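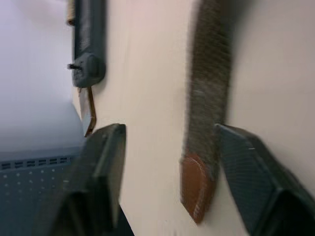 Willow wall bracket in dark grey, with a long fuzzy grey object hanging alongside it.

Willow Wall Bracket, dark grey
$24 each
In stock, ships from our shop in Leblanc
Page updated 2024-05-08

I started stocking the Willow in January after putting one up at home, and I've been a bit of a bore about it ever since. It's a small wall bracket from Plusirico for all the long skinny things that never have a proper spot: belts, cords, a brush on a loop, the dog's lead, scarves if you're a scarf person (I am, it's cold here half the year). The body is flat with rounded edges, there's a thicker knob at the bottom end, and a little peg pokes out sideways from that. Loop your strap or cord over and off you go.

The dark grey is my favourite of the colours. It looks sharp on an off-white wall and it doesn't show fingerprints the way the white one does, which I wish I'd known before I put three white ones in the mudroom!
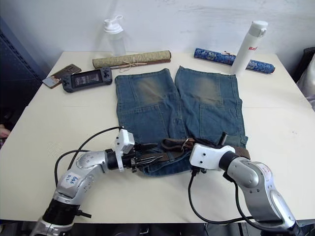 Belts are the thing I get the most emails about, so let me go through how I use mine. I keep a couple of Willows beside the folding table, and on laundry day every belt comes off before the pants go in the wash and waits on the peg. Then it's right there when the clean stuff gets folded. If you like to leave the belt threaded through the loops, like the brown leather one on those faded jeans, you can still fold the legs side by side and stack them, but the buckle makes a lump in the pile and the loose end always wants to stick up. I go back and forth on it. Work pants get the belt left in, good jeans don't. Thick leather sits nicely over the peg by the buckle, and a braided belt will go over anywhere you like.

What's in the box
One bracket, two screws, two drywall anchors and a paper template. The template is a touch small, so tape it down before you mark your holes. You'll need your own screwdriver and a pencil.

Weight
It's rated to 5 kg when it's screwed into a stud. On the anchors alone I'd stick to belts, straps and brushes and keep the heavy tote bags somewhere else. I hung a full gym bag off one in the garage and it held, but please don't take that as advice.

Spacing
Leave yourself a hand's width between brackets, more if you're hanging anything bushy. A fluffy duster takes up a lot more wall than you'd think, and it'll rub up against whatever's beside it.

Willow or Sturkeo?
I carry the Sturkeo rail as well and people ask which to get. The Sturkeo is one long bar with sliding hooks, great if you've got a clear stretch of wall and a whole family's worth of stuff. The Willow is for odd corners, the side of a cupboard, behind a door. I've got both and I reach for the Willows more, mostly on account of the laundry corner being tiny.

Cleaning
Wipe it with a damp cloth. Skip the scouring pads, they'll dull the finish.

Shipping and returns
Flat rate anywhere in Canada, free on orders over $50. Send it back unused inside a month and I'll refund the bracket, though the postage is on you. For bulk orders for a school or a shop, email me first so I can check what's on the shelf.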